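Grerholm tile scheme promises quick bathrooms, but the sums look thin

Grerholm's housing office wants to retile 300 rental bathrooms by the end of January, and it says each one will take 2 days. Tenants who lived through the last round of repairs may want to keep a bucket handy.

The work has gone to Kedier, a tile supplier that also runs its own fitting crews. Under the plan, old vinyl and painted plaster come off the walls and ceramic tile goes up in its place. The town says tile lasts longer, cleans easier and will cut down on mold complaints, which reached 900 last year across all its rental buildings.

That last claim deserves a harder look. Tile doesn't stop mold. Fans stop mold, and so do windows that open and pipes that don't leak. The notice sent to tenants mentions fans once, near the bottom of the second page, and says they will be "reviewed where needed." It doesn't say who does the reviewing or what happens to a bathroom that fails.

Then there is the question of time. Two days is quick for any wet room. Adhesive has to set before grout goes in, and the grout has to cure before anyone runs a hot shower against it. Kedier says its fast-setting products make the schedule possible. Maybe so. The company offered no list of finished jobs done at that speed, and the town didn't ask for one before signing.

Tenants do get some choice. They can pick from a set of wall colors on Jukitgate, the town's online service page, and mix one color with another if they like. Strong, dark shades take up a good part of the list, and the style notes call them "rich and calming." In a small room with one light bulb, "dark" may turn out to be the better word.
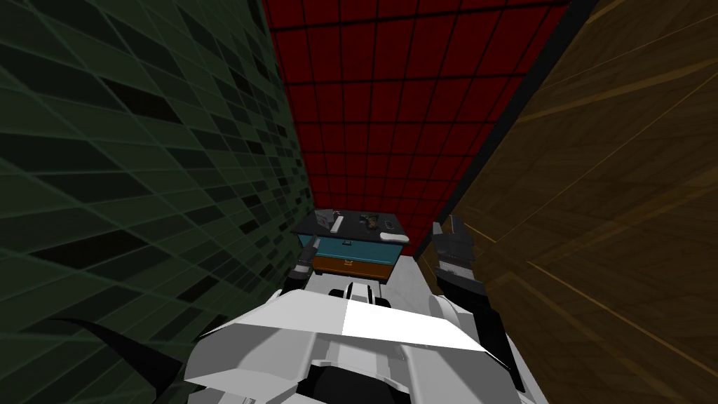

Deep green and dark red tile on neighboring walls, in a computer rendering.

Color on a screen is a poor guide in any case. The town has said it will put sample boards in the lobby of the Kelemen building, open until 6 p.m., but choices are due before the boards go up. Anyone who misses the deadline gets plain white. So does anyone without a computer, unless they call the office and wait for a form in the mail.

The cost to tenants is harder to pin down. The notice promises no rent increase "as a result of tile selection." It says nothing about an increase as a result of the work itself. Asked about that wording, the housing office said rents are looked at every year and that it had nothing to add.

Households will also be without a shower while crews are in. The town is offering a $60 credit per apartment to make up for it - paid after the job is signed off, and only if the tenant signs too. What happens when a tenant finds cracked grout and won't sign is left open.

Work is set to start in the Kelemen building and move on from there. The order of the other buildings has not been posted. The housing office says tenants will get a notice on their door the week before crews arrive.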